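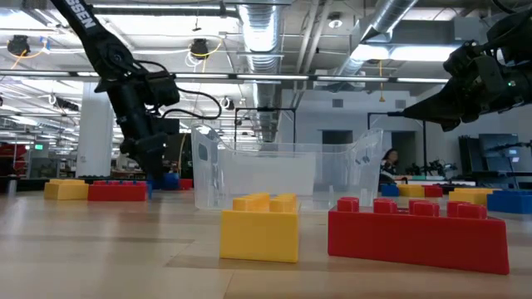 Clear bin for large studded blocks — what size, and does sorting by color matter?

Posted by Plasstead
I need to store a set of the big toddler-size building blocks, mostly yellow, red and blue. The longest ones have eight studs in two rows and tend to jam across the corners of whatever I put them in. I want a rectangular clear plastic tub with handle cutouts, stored on an open shelf 21 inches deep. Lid not required. Is one large tub better than several small ones?

Yeoh
One tub, if the blocks all get used together. Measure the inside length at the floor, not at the rim. Most tubs taper, and a thick rolled rim adds width that you can't use. The floor should be at least 3 inches longer than your longest block so it can lie flat in either direction. Put the long blocks in first, flat, then the four-stud ones on top.
Check the outside width against the shelf with the rim included. Handle cutouts are fine for blocks this size, but small parts will fall through them if the tub is filled past that height.
Sorting by color makes cleanup slower. Sort by length if you sort at all.

Lovwood
just get a bigger one

Andine
Agree with Yeoh on the taper. Two additions. Clear tubs scratch on the inside from block corners and go cloudy after a year or so, which is cosmetic. Also, don't press the blocks together into slabs to save space. It does save space — but a slab is heavy, and a child who pulls it out by one end will tip the tub off the shelf.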